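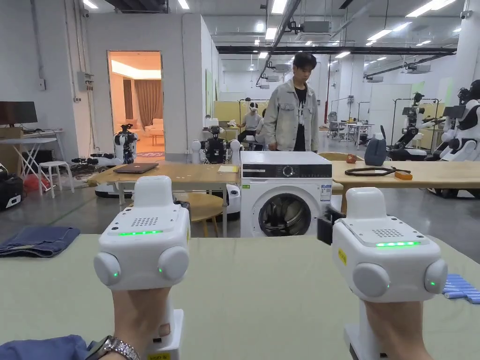
Two handheld grippers with their green lights on.

Home Archive Threads Members Search

August, by Freya Marsden
Re: [observers] Is it worth starting on variable stars with binoculars?

Dean Oakley wrote:

> Evening all. I've had my 10x50s for two years and have been
> round the usual sights a few times now. Glenys mentioned
> variables at the Bainbridge evening and I went home and
> loaded up Plotar, which gave me 2663 of them and no clue
> where to begin. Is it any use doing this with binoculars and
> my eyes (which are not what they were)? I don't want to send
> in rubbish. Also, how do you put a number on a star's
> brightness just by looking? I tried it on Saturday and got
> a different answer each time.
>
> Dean

Dean, yes, yes, please do it! I started with a pair of 8x40s with a wobbly hinge and I'm still at it, and I can't think of a better use for a clear half hour.

Getting different answers is completely normal, by the way. You never judge the variable by itself. You find one star on the chart that's a touch brighter and another that's a touch fainter, and you ask where yours sits between them. Say the bright one is 6.2 and the faint one is 6.8 and yours looks halfway, well, it's 6.5, write it down. If it looks nearer the bright one, call it 6.4. Two of us standing side by side can easily differ by a couple of tenths and it all goes in just the same.

Plotar's list is far too long because it includes everything down to silly magnitudes. Go into the filter box, set the faint limit to 8, and tick "range greater than one magnitude". You'll still have plenty left but they'll be things you can see, and that change enough to be fun.

My own favourites for a beginner would be Mira (when it's up, and when it's bright, it does vanish on you for months), R Scuti, and chi Cygni if you catch it near maximum. R Scuti is well placed just now and it's close to the Wild Duck cluster, so you get a treat on the way. Delta Cephei needs no binoculars at all and runs through the whole business in under five and a half days!

A few things I wish I'd done from the start. Defocus slightly if the stars are different colours. Red ones are a menace, they seem to brighten the longer you stare, so take quick glances. Move your head so that the two stars you're comparing lie level with your eyes. And write the estimate down before you look at what you got last time (I cheat on this more than I should).

I keep mine in Zedness, which Kelly Mapplebeck set me up with. It's plain but it will export in the right format for sending off. A notebook is just as good. Mine has 127 estimates of R Scuti in it and when I finally plotted them on graph paper there were the deep and shallow dips, one after the other, out of my own scribbles. I went and got the family out of bed to look.

Glenys Ackroyd is the one to ask about sending them in, she passed 1000 last winter. Dorothy Dunmore has spare printed charts if your printer is as bad as mine.

Oh, and a deckchair. Bring a deckchair.

Clear skies,
Freya

P.S. Does anyone still want the Gistetti tripod? It's in my porch, head a bit stiff, free to whoever collects it.

Previous in thread Next in thread
8 replies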